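07/04/2022

Got in before seven and had the side door to myself. The new schedule went up over the weekend and I am down for the same desk as last month, the one that used to be called returns and is now called handling. Same chair, same drawer that sticks.

The pilot with Sondau is in its second stretch. The first was two weeks and mostly meetings. This one runs until December and has actual targets in it, which people noticed. The target is 144 items a shift handled without one of us stepping in. Yesterday the sheet said 40. I don't think that is bad, but 40 looks small printed next to 144, and somebody had circled it in pen by the time I went for coffee.

My part has changed more than I expected. Before, I checked an item in, looked it over, wound the cord, put it back where it belonged and wrote the tag. All of that was one job and I did it without thinking. Now it is split up. I check in and I write the tag, and the middle goes to the machine side. When it gets stuck I am called over, I fix it, and I fill in a line on the log saying what I did. The log takes longer than the fix. For a cord I have been writing "rewound" and nothing else, and Terkow sent a note asking for more detail. How many turns, which direction, was it tight or slack. I have wound cords for years and could not have told them which direction. I had to go and watch my own hands.

We spent most of the morning on the hair dryers. They are light and the shape is awkward, with the head going one way and the handle another, and the cord makes the handle thicker than the drawing says it is. On the drawing there is no cord at all. I brought that up at the ten o'clock talk and it went on the list as item 13.

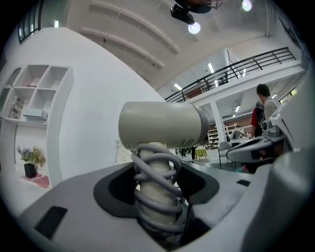

Baloch wrote back on the shift board before lunch that the cord is the whole problem and always will be, that you can teach a machine a handle but a handle with a cord around it is a new object every time, and that the people who wind it should be paid for the winding whatever the target says. Four people had put a check mark under it by the afternoon. I put one too, though I am not sure I agree with the first half. We all wind them a bit differently. If we agreed on one way it might stop being a new object. But then that is us changing to suit the machine, and I can see why people don't like that either.

The pay question came up again at the end of the shift. The old rate was by item finished. If I only do the two ends of the item, what is finished? The answer so far is that we stay on an average of last year until December and then it gets looked at. Padel, the other site, had the same deal and theirs was looked at early. I heard they moved to a flat hourly rate and that most people came out level. The ones who were fast came out behind. I was fast.

On the good side, my wrist is better. I had stopped mentioning it because there was no point, but three weeks of not winding all day and I can open a jar again. I have to put that down as well if I am being fair about it.

Lunch was late and short. Ate standing up – soup from home, and the last of the rye bread.

The afternoon was slow. I was called over six times and five of those were cords. In between I just stood there, and I don't like standing there. I used to go home tired in the arms. Now it is more the feet, and from waiting to be called.

Need to ask about the training hours, the form is due and I still don't know if the log counts. Also buy bread, and call about the car.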